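2021-11-01, drive caddy removal, desktop tower

Great fault today, and I think we can learn a lot from it! Run 20 stopped on a force trip while going for the blue tab on the drive caddy. Log says code 424, arm held position, no drift. Signe hit pause anyway - good call.

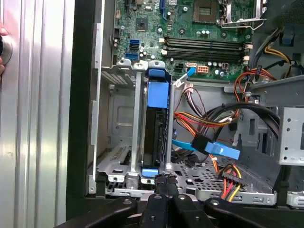 My bet is the light blue SATA cable. It loops right by the bay, and a finger could snag it on the way in. Dagim thinks the approach angle is off.

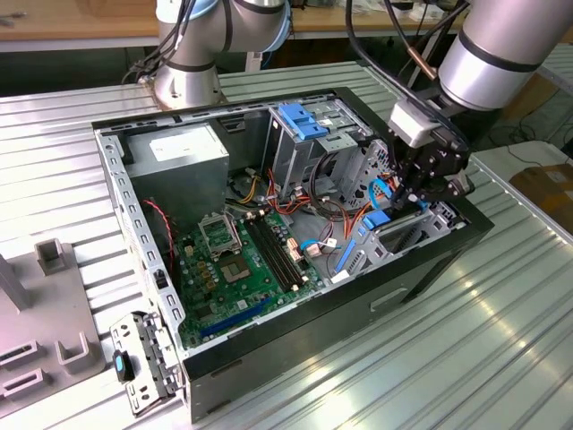

Retry at 400 with the force limit down to 20, hand on the stop. Ask Emiliano for the June logs, same code there?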